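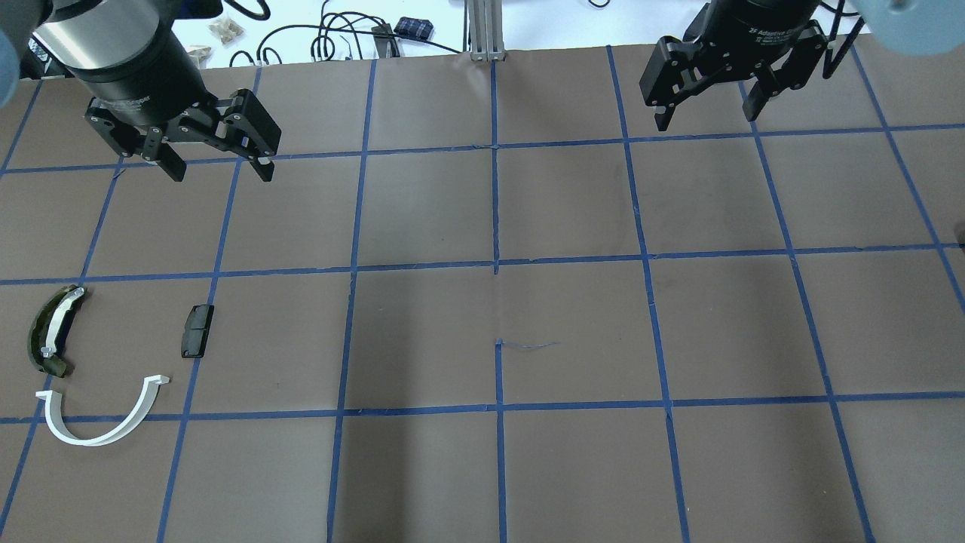 I have been keeping a recipe box for most of my adult life, and lately I find myself wanting to defend it. My kids think it's sweet, the way you'd think a butter churn was sweet. They have their phones propped against the sugar canister and they get dinner on the table just fine. I don't argue with them at the stove, so I'm going to argue here, where I can take my time.

The box came from a church sale in Vallgate, the summer we moved into the house on Jaramillo Street. It's a plain metal thing with a lid that sticks in humid weather, and it had 98 cards in it when I got it home. I paid too much, I thought, and then I sat down on the back steps and read every one of them, the way you'd read a stack of somebody's letters. Whoever she was (I have always assumed a she, and I could be wrong) she had opinions. She wrote "too sweet" on the peach cobbler and then, in different ink, "no it isn't." She had 19 cards for things made with zucchini, and if you've ever grown zucchini you already know what kind of August that was.

Now, I have looked at recipe websites. My daughter signed me up for one that promises 3,000 dinners, and I did try it for a whole winter. I made a perfectly nice chicken with olives out of it. But I couldn't tell you today which chicken with olives it was, and when I went looking for it again there were dozens, every one of them with four and a half stars. I stood there scrolling with my reading glasses sliding down my nose until I gave up and made meatloaf. I know the meatloaf card by its grease spot. I can find it without reading a word.

People will say a card can burn or get lost, and that's fair. I lost my mother's dumpling card in a move and I still think about it. I've made those dumplings from memory ever since, and they're close, but she did something with the broth that I never wrote down anywhere else. So I won't pretend paper is safe. What I will say is that I knew it was gone. I missed it - I went through every drawer in that kitchen. Bookmarks disappear on me all the time and I never even notice.

The other thing I hear is that handwriting a recipe takes too long, and yes, it does. It takes me a good ten minutes, longer if the pen is acting up. By the end I've usually decided whether I really want to make the thing again. A lot of recipes don't survive it. I'd get halfway through copying out some casserole and realize that we had all been polite about it, and back in the drawer went the blank card.

My son asked me a while back for the waffle recipe, and I offered to copy it for him. He said just take a picture, Mom. I copied it anyway, on a Sunday afternoon with the radio going, and put down the part about letting the batter sit, and that his father likes them darker than anybody should. He keeps it on his refrigerator now, and last time I visited there was already syrup on one corner. He'd crossed out my half cup of oil and written in a third. I'm going to try it his way next time, though I have my doubts.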